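4. What the grout studies do and do not show

4.1 The claim

Trade literature on home floors repeats one claim so often that it has stopped being treated as a claim. Pale grout, we are told, makes a small kitchen or hallway feel larger, and it makes the same room feel cleaner. The first half is usually credited to the Jiltengate survey. The second half is hard to trace to anything at all. The earliest version we could find is a line in a Bumar sales leaflet, which gives no source, and later texts cite either that leaflet or one another.

We went into this section willing to believe the size effect. Grout lines are a regular grid seen at an angle, and people do use grids to judge distance. What we doubt is that the published work has measured it.

4.2 The Jiltengate survey

The survey went out to 618 households and came back from 397 of them. Each household was sent a booklet of printed views of tiled floors, some with light joints and some with dark, and was asked which room in each pair was "bigger." Light joints were picked in 55 percent of the answers. The report calls this a clear preference. We would call it a small lean, and one that needs a good deal of support before anybody buys a floor on the strength of it.

The support is thin. The order of the pairs was the same in every booklet. In most of them the light-jointed floor was printed on the left, and the authors do not say whether a left-hand bias was checked. They also do not say how many answers were left blank, although the tables imply that some were. We wrote to ask for the raw sheets and were told they had been thrown out after an office move.

There is a second trouble, and it bothers us more. The word "bigger" was never explained. A person may take it to mean floor area, or ceiling height, or simply a room with less in it. Two of the write-in comments quoted in the appendix suggest that at least some people were choosing the room they would rather live in. A preference for pale joints is a perfectly good finding, but it belongs in a different paper.

4.3 The Korletey visits

The Korletey study tried to do better by sending people into real homes. Laitinen and his team took guests through 25 kitchens and asked them to guess the length of the longest wall. Urho Laitinen kindly shared his field notes with us, and they are more cautious than the article that came out of them. The article reports that guesses ran high in kitchens with pale grout. The notes add that the kitchens with pale grout were mostly the newer ones, with wider windows and white cabinets, and that several of the dark-grout kitchens were seen on a wet afternoon with the lights off.

It is not possible to pull these things apart after the fact. The article tries, with a correction for window width, but the correction assumes that window width and daylight are the same thing. A wide window facing a brick wall lets in very little. Laitinen agrees with this point in his notes and writes that he would have liked to go back in July and repeat the visits. The return trip did not take place.

We also note that no one measured the grout. Joints were sorted into "light" and "dark" by eye, by the same person who wrote down the guesses. Old grout darkens near the stove and the back door, and one kitchen can easily hold both kinds. The notes list one such kitchen as light on its first page and dark on its third.

4.4 The cleanliness half

Little needs to be said about the cleanliness claim, as there is little behind it. The one test we found was run by the flooring line Esport, which asked shoppers in its own showroom whether its own sample floors looked clean. They said yes. The showroom floors had been mopped that morning, which the write-up mentions with some pride. There was no dark-grout floor to compare them with.

Ordinary experience points the other way. Pale joints show coffee, mud and mop water, and a good share of home-care advice is about getting those stains back out. It may be that a pale joint looks cleaner when it is new and dirtier after a year. None of the studies we read followed a floor for longer than one visit.

4.5 Printed and rendered floors

Much of the later work has given up on real rooms and uses computer-made views. The appeal is easy to see. Joint color can be changed while everything else is left alone, which is exactly what the Korletey visits could not manage. We think the gain is real but smaller than its supporters say.

First, "pale" and "dark" are not fixed by the grout alone. Pale cream joints against a gray-beige tile, as on the floor in Figure 3, give a fairly soft contrast. The same cream against slate would be a much harder line, and a viewer might respond to the hardness of the line with no regard for its lightness. Papers that report only the joint color have left out half of what the viewer was looking at.

Second, shading is rarely reported. A lighter band crossing a tiled floor can pull the eye along it just as a row of joints can, and if it runs on a diagonal it competes with the grid. Readers are seldom told whether such bands were present in the views used, or whether they were held the same from one version to the next.

Third, the size of the tile matters at least as much as the color of the joint. Large rectangles give the viewer few lines to go by. Small squares give many. We found no study that varied both, and until somebody does, any effect assigned to color could just as well be an effect of how much joint there is to see.

None of this shows that the size effect is false. It may well turn up in a careful test. Our complaint is that a lean of a few points, from a booklet with a fixed order and an unexplained question, has been passed along as settled fact.

Figure 3. Computer-rendered view with gray-beige floor tiles and pale cream grout lines, lower left.

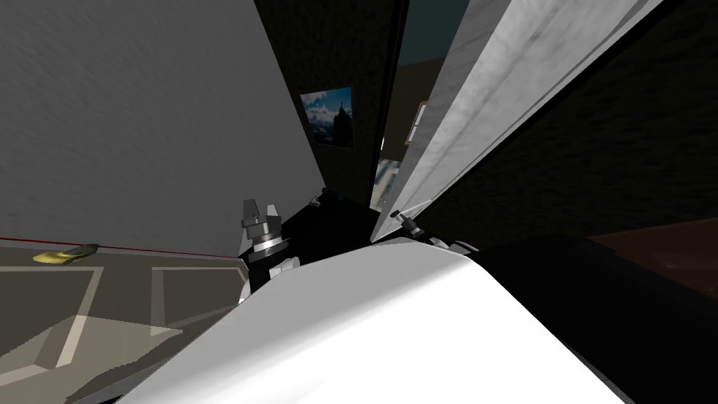 5. Suggestions for a fair test

A fair test would ask for a distance in feet, shuffle the order of the views, and report the color of the tile along with the color of the joint. It would also keep the answer sheets.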